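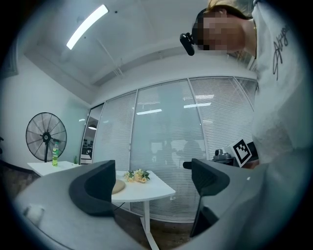
1 May 2018

My wrists ache. Both of them, but the left is worse, and I've got a red mark on the side of my thumb where the Surnex trigger rubs. I'm writing this with a mug of tea balanced on the arm of the sofa and I can still feel myself squeezing things that aren't there!

So today was Surnex against Brinico, finally. We've been promising Oberholzer a proper comparison since November and it kept slipping behind other jobs. Same desk, same objects, same pair of hands for the whole morning, then a swap after lunch. The idea is that whichever hand-held pair we like best gets ordered in quantity, and the arm we fit later on gets the matching jaws, so it does matter a bit more than my thumb.

Flowers first, which was my choice and a mistake. You think flowers will be easy (they're artificial, they can't wilt on you) but the stems slide about in the jaws and the leaves get caught under the pad, and then you go to let go and the whole bunch comes back up with you. I did 21 goes with the Surnex and dropped or dragged them on six. With the Brinico it was ten out of 21. I was a bit surprised, I'd have sworn the Brinico felt better. It closes so smoothly. I wonder if that's the trouble, that you can't feel the moment it bites.

The ring cushion was lovely with both. You just hook one finger through the hole and off it goes, and I could have done that all day. Somebody pointed out that hooking it is cheating if we're meant to be testing the grip, so after that we had to pinch it by the edge, and that was a lot less fun.

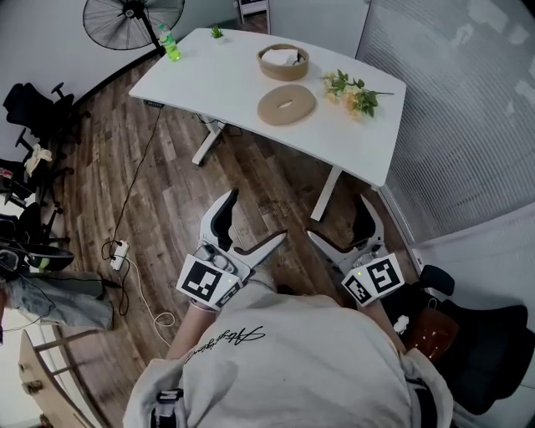 Two-handed practice by the desk, a marker cube on each gripper.

Two hands at once is where it gets silly. One gripper steadies the basket and the other pulls a tissue out, and that sounds like nothing, I do it every time I have a cold. But my brain wants to steady with the left and pull with the right, and the minute anyone asks for it the other way round I'm like a toddler with a fork. We did both ways anyway. I got better at it by the end, but I don't know how you'd separate me getting better from the grippers being better. I wrote that down in the notes and underlined it.

Then the Brido box had one of its moods. It's the controller that keeps the two hands and the head camera in step, and it had been good as gold until just before lunch, when the right hand started running behind the left. Not by much, but you could see it when we played things back: left hand arrives, right hand turns up like a late guest. We restarted it, swapped the leads over, restarted it again, and it came right without telling us why. 1,369 frames in the bin. I minded that more than I should have. Some of them were my best flowers.

Oh, and the marker cubes. If you turn your wrist in too far, one cube gets in front of the other and the tracking goes off for a wander. I'd got into the habit of tucking my elbows in (it's how I carry shopping) and I had to keep reminding myself to stick them out. I'm sure that's half of why I ache.

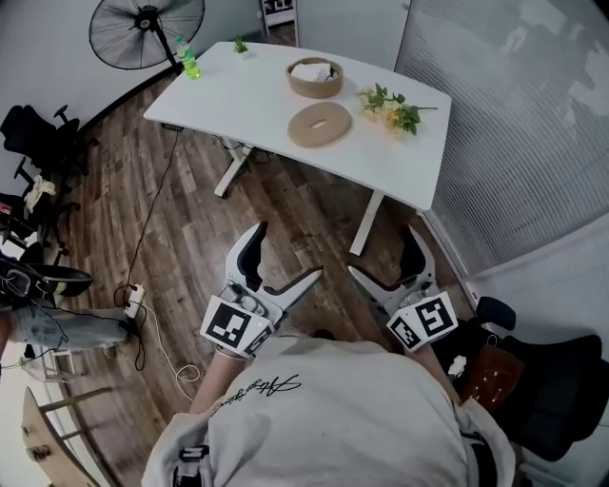

It was said over the sandwiches that I'm being too kind to the Surnex, that the drops only tell you about flowers, and that an afternoon with a bottle and something properly floppy could easily turn the result upside down. Also that the Brinico pads looked far less scuffed at the end of their turn, and scuffed pads cost money.

Which is fair, and I grumbled anyway. I do think the bottle wants its own day. It's the only thing on the desk that makes me nervous, with it standing up near the edge like that, and I'd like the Brido box to behave before I start tipping things about. The pads I'm less bothered by. They come off with a screwdriver.

If I had to choose tonight I'd go Surnex, with a bit of tape round that trigger. Must put tape in my bag. And ring Oberholzer before ten to ask if they'll wait until Friday for the write-up.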